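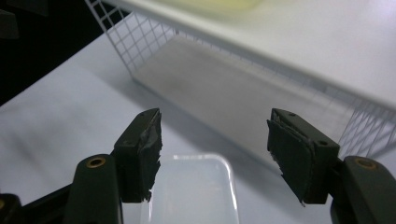 Gripper Operator and Pad Maintenance Technician (2 positions)
Kotine Packing Services, Grultley site
Posted April 2023

Kotine is moving part of its small-parts packing from manual benches to robot cells. The cells learn the handling motions from recordings made by packers using hand-held grippers. We are filling two positions on the recording line, both open to internal and outside applicants.

What the work involves
Picking and placing clear plastic containers with a hand-held gripper, following the task sheet for the shift. Each recording session lasts 100 minutes, followed by a break away from the bench. Failed grasps are logged and kept, so speed is not scored.
Checking finger pads at the start and end of each session. Rubber padding wears, peels and tears in normal use. The technician replaces pads, checks the screw inserts and records the change in the Eltura maintenance log.
Resetting the bench, including wire baskets and containers, to the layout on the task sheet.

What changes for current packers
Manual benches 1 to 8 stay in use until the cells pass acceptance. Packers who transfer keep their grade, seniority and shift pattern. Piece-rate bonus does not apply on the recording line – it is replaced by a fixed allowance of $269 per month. Once the cells are running, operators move to cell supervision: clearing jams, loading stock and deciding when a cell is stopped. Training for this is paid and takes place in working hours.

Recordings show the hands and the bench. They are not used for individual performance review. The written terms were agreed with the shift representatives in March and are available on request.

Requirements
Steady grip with either hand, and able to stand or sit at a bench for a full session.
Able to read task sheets and write short fault notes.
For the technician position: one year of work with hand tools or light machine maintenance.
No programming experience needed.

Hours
Day shift, 8 hours, with paid breaks.

How to apply
Send a one-page work history to Rokeya Pramanik, Staffing, Haque Building, Grultley, or leave it at the gatehouse. State which position you want. Questions on the equipment go to Thilini Liyanage, cell lead. Applicants are asked to do a short bench trial – wear closed shoes.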